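4.2 The row

Of the 1,211 diary entries collected over six weeks, a surprising number concern the distance between a mouse and a laptop. We had asked people to write about tidying their desks. What they wrote about was where things belong, and who had moved them. The commonest resting arrangement we have called the row: laptop closed, mouse left on its pad, phone brought in close, and the rest of the table given over to nothing in particular. Figure 2 (four views) shows a row on a large brown table, with the phone directly beside the laptop and the mouse on the other side.
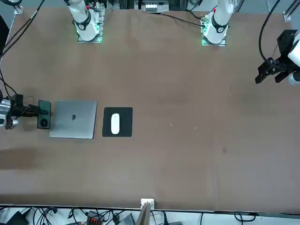 Mārtiņš Sproģis objected at the Saturday workshop that a row is only a heap with better manners, and that a desk on which things have been lined up has been postponed. We have some sympathy. Several diarists used "put away" for objects that had travelled no further than the width of a hand, and one recorded the same phone as put away twice in a single afternoon.

Still, the row has rules. The lid is shut first. The mouse stays on the pad even when there is nothing left for it to do, and diarists who stored the two apart tended to apologise for it in the margin. Left and right matter a good deal to the person who sits there, and are of course the other way about for anyone who comes at the table from the opposite side - a source of more correspondence than we had budgeted for.
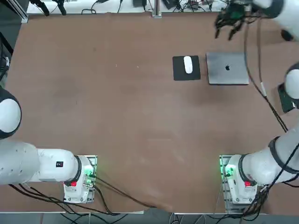

4.3 Small, thin and last

Phones gave the coders trouble. A laptop is either on the desk or it isn't, whereas a phone is set down flat, stood on its edge, picked up, consulted and set down somewhere worse. Our first coding sheet had two categories for this and the second had three, the extra one being "other", which promptly filled up. Slim dark things are also easy to lose sight of when they are turned edge-on.

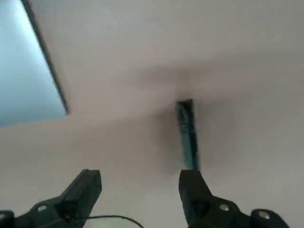 One diarist at Vukevo wrote that a phone should never be counted as part of a desk at all, any more than a sandwich should, and that we would save ourselves a great deal of bother by leaving it out. We kept it in. The bother is set out in the appendix.

The mouse was a relief by comparison. It has a pad, and the pad does most of the deciding. 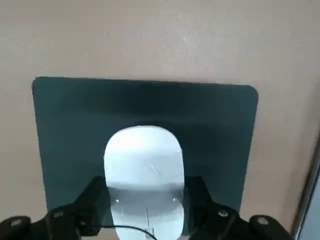 Agreement between coders was accordingly high for mice and rather poor for everything else. Where they differed, the argument was usually over whether "straight" meant in line with the laptop or with the table's edge, and we settled it in favour of the laptop, mainly to get home before six.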